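Getting football kit through the season in one piece

My two both play for Woltescombe under-tens, and from November onwards our kitchen smells of wet grass and shin pads. I've ruined enough shirts by now to have a system, so I thought I'd write it down for the other parents who keep asking me at the touchline.

Mud first. Let it dry! I know it's tempting to run a caked pair of shorts straight under the tap, but all you do is push the muck deeper in. Hang them over the back door handle overnight, then take them outside and give them a good going over with an old nail brush. Most of it drops off on the step.

Grass stains want a dab of washing-up liquid and a splash of white vinegar, rubbed in with your fingers and left for 18 minutes (that's one lot of fish fingers in our oven). Then into the machine at 30, inside out so the numbers don't crack, and no fabric softener, ever. It clogs up the stretchy stuff and the shirts never smell right again.
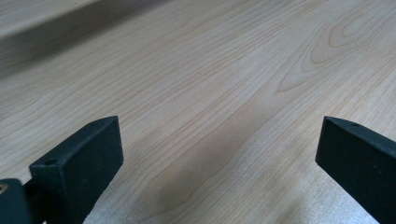
How do I dry boots without wrecking them?

Take the insoles out, stuff the boots with newspaper and stand them somewhere airy, well away from the radiator. Swap the paper after an hour or so, when it's gone soggy, and again before bed. Strong heat can make the glue give up, and I lost a nearly new pair that way last winter.

Goalie gloves are a different job altogether. Lukewarm water, a drop of baby shampoo, squeeze gently (don't wring them) and lay them flat on a towel. My eldest likes the palms a tiny bit damp before kick-off because he says they grip better, so I pop a wet flannel in the bag for him.

As for shin pads, wipe them down with soapy water after every match and leave them out of the bag overnight. The bag too, unzipped and upside down.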